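This site uses cookies to remember your settings. By continuing to read you accept this. [Accept] [More information]

Racking the Grallonari, second pass

Tuesday, March 8, 2022

I moved the Grallonari red off its gross lees this morning, later than planned. The fruit came from the lower block at Varghese, picked over two mornings and fermented in open bins with no added yeast. It has been in neutral oak since it was pressed.

Free sulfur before racking was 14 ppm, which is low for a wine at this pH. I had expected it to drop after malolactic finished, but I should have measured it again in January. I brought it up to 39 ppm in one addition, stirred gently, and will check again in two weeks. Volatile acidity has not changed since the fall.

The blend is still split 50/50 between Syrah and Carignan. On its own the Carignan is sharp and a little thin in the middle. The Syrah is dense and smells of olive and black pepper, with a faint reduction that went away after the wine sat in the glass for an hour. I used the old Prulten hose with gravity only and kept the end of it under the surface in the receiving barrel. Lees were compact and smelled clean, so I kept a few liters back for topping.

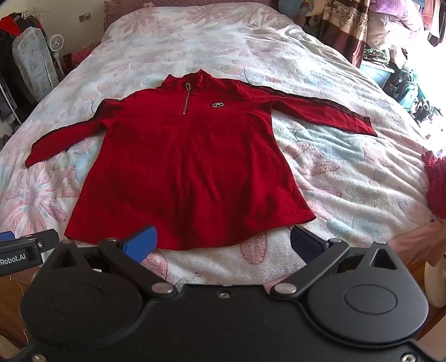 Aparecida Moura wrote in to say that she would not have racked at all. Her Carignan stays on full lees until bottling, stirred once a month, and she finds that the sharpness I keep complaining about rounds off by the second spring. She also asked whether I had tried the two wines apart for a full year before blending, as the early blend makes it hard to tell which one is causing the reduction.

I have not. There is one spare barrel, the Arkham, and it leaks at the head when it has been dry for long. It is filled with hot water now. If it holds, the unblended Carignan I have in glass will go into it, and I will leave that one on its lees for comparison.

Next check is pH and free sulfur on both lots. Bottling stays penciled in for May, depending on how clear the wine is by then. I do not plan to filter.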